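A kit that teaches your machine to hang up a shirt

2021-02-06

The first thing the co-founder of Zekita wants to talk about is hooks. We have barely said hello and she is already bending a coat hanger back and forth on our video call, showing me how much the neck gives.

"Look at that wobble," she says. "You do this every day and you've never noticed it. A hanger is a pendulum with a shirt on it! You lift it, it swings, you wait without knowing you're waiting, and then you drop it over the rail. We spent most of a winter on the waiting."

Zekita is a small outfit working out of two rooms above a bicycle repair shop, and its one product so far is the Bronon, a laundry kit for people who already have a pair of robot arms and would like them to do something useful. You get a head camera on a bracket, a set of soft fingertips, a box of cables, and the software, called Joo, which does the learning. It costs £1,015, and I have had one on loan since January. I like it a great deal, with some grumbles that I'll come to, and I wanted to ask the people behind it why on earth they began with laundry.

"Because it's horrible," she says cheerfully. "Cloth is the thing everybody puts off. Blocks are lovely, cups are lovely, they stay the shape they were when you went for lunch. A T-shirt is a different object every time you pick it up. We thought, if we can get people past a T-shirt, they'll be brave about everything else."

Her business partner, who looks after Joo and has been eating toast just off camera, leans in at this point. He came from theatre lighting and still talks like somebody with a rig to focus before the doors open.

"People come to us having done pick and place," he says. "Pick up the thing, place the thing. Then they try clothes and it all falls to bits, usually at the rail. Getting a shirt on to a hanger is fiddly but there's a table underneath you. Hanging the hanger up, you're in mid-air."

What they do about it is surprisingly old-fashioned. You show the machine the job by hand, guiding the arms yourself, and Joo keeps a record of each go along with what the head camera saw. The manual suggests 89 demonstrations for a new garment and a new rack. I asked where such a peculiar number came from.

"That was how many we'd done when it started working," she says. "We were going to stop at a hundred. Then it hung up a polo shirt on its own and I screamed and we went to the pub. We wrote down 89 and we've never found a good reason to change it."

I did mine over two evenings, and I would urge anyone to split it up the same way. By the second evening my shoulders ached and my demonstrations had got sloppy, which Joo spotted before I did. It marks the goes it doesn't trust and asks if you'd like to keep them. I kept one out of pride. I shouldn't have.

The setup deserves praise too. The bracket goes on with 8 screws, all the same size (bliss), and the calibration is a matter of holding up a printed card and moving it when told. There is no account to create. The recordings stay on your own machine unless you choose to share them, and the partner was firm on that.

"It's people's homes," he says. "It's their washing. I don't want to see anybody's washing."

Some customers do share, though, and the pair have learnt a lot from what comes back. They had tested on plain rails and white hangers in a tidy workshop. Then the kits went out to real flats, with dark hangers on dark racks, shirts with printing on them, light coming in round the edge of things, and household bits and pieces standing close by.

"Our first version was hopeless with dark on dark," she admits. "It would see the shirt beautifully and lose the hook altogether. And then there are the racks. We had this idea that a rack was a rack. Round tube, straight, finished. People's racks have patterns! They have strips with shapes punched in them, and the wall shows through, and now you've got a row of bright little marks just where you're trying to find an edge."

The fix was partly in the software and partly in the advice. Joo now looks for the whole line of the rail before it looks for the hook, and the manual tells you to move the rack a little between demonstrations so that the machine doesn't fall in love with one view of it. I tried it both ways. With the rack left exactly where it was, my arms did splendidly until I hoovered and nudged a leg. After a fresh round with the rack shifted each time, they took the nudges in their stride.

"The other one is folding legs," her partner adds. "Anything with crossed legs gives you diagonals all over the picture. For a while it thought every diagonal was somewhere you could hang a shirt. It was very optimistic."

I asked whether they had considered simply supplying a rack, a nice plain one, and being done with it. There was a pause, and then both of them began talking at once. They had, it seems, and had got as far as pricing it up. She was for it and he was against, and the argument went on for weeks.

"I said it would be easier," she says. "He said, easier for us. And he was right, annoyingly. If you buy our rack then you've got two racks, and you live in a flat, and one of them is going to end up in the shed. It'll be ours."

So the Bronon has to manage with whatever is in the house, and the view from the head camera is where all that variety turns up.

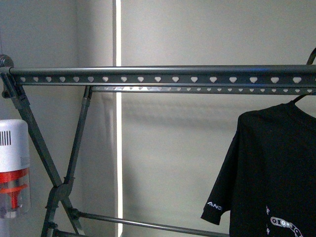
What it still gets wrong

My grumbles, then, and they took them very well.

The soft fingertips pick up fluff at an astonishing rate. By the end of a session mine looked like a pair of elderly tennis balls, and once they're furry they start to slip on anything smooth. A wipe with a damp cloth sorts it out, but I was doing that a dozen times an evening.

"Yes," she says, and holds up a jar of what I take to be new ones. "Different rubber. It's grippier and it doesn't collect as much. They'll go out free to everybody who's already bought a kit. I'm so sick of fluff."

It is also slow. I don't mind slow in a machine that is working while I cook, but you should know what you're getting. A single T-shirt is a leisurely business, with long thoughtful stops in front of the rail, and if you've a family's worth of washing you will be quicker yourself by a very wide margin. There is a setting for speed. I turned it up once and a shirt went behind the sideboard.

Then there's the matter of trousers. The box says nothing about trousers and the manual says "not yet", and I'd have preferred to see that on the shop page. Clip hangers are out for now, and so are straps and anything with a hood.

"Hoods," the partner says darkly, and goes back to his toast.

The documentation is good until something goes wrong, at which point it becomes rather brief. When my camera stopped being recognised, the help page offered one line, suggesting I unplug it. That did work, to be fair. But a beginner could do with a bit more hand-holding there, and they have promised a proper fault-finding section with the next update.

How it compares

The obvious alternative is the Zodix, which costs less and comes with its skills already learnt. I borrowed one last year and it's a tidy piece of work. It hangs shirts well if you use the hangers in the box, and if you like things to run from the moment you plug them in, it may well suit you better. What you can't do is teach it anything, and for me the teaching turned out to be the fun. I put this to the two of them and expected a bit of a dig at the competition, but they were generous.

"We've got one in the other room," she says. "It's great! It's got a much better box than ours. I think it's for somebody who wants the shirt hung up. Ours is for somebody who wants to know how the shirt got hung up."

Who is buying it, then? Mostly people at home, they tell me, along with a few colleges, and one customer who wants to hang up wetsuits and writes to them constantly. They have been reading his messages aloud to each other in the mornings.

As for what's next, socks were mentioned, and then quickly un-mentioned. A second garment pack is on the way, with cardigans in it, and it will be free to download. They would also like to make the demonstrations less tiring, perhaps with a little counterweight for the arms, and there's a prototype made out of a desk lamp that she insisted on fetching to show me. It fell over twice while we were talking.

I'm keeping the loan kit until the end of the month and then I think I'll be buying one. My arms can now do T-shirts, a school shirt and one particular blouse. The blouse took me a whole evening and I'm absurdly proud of it.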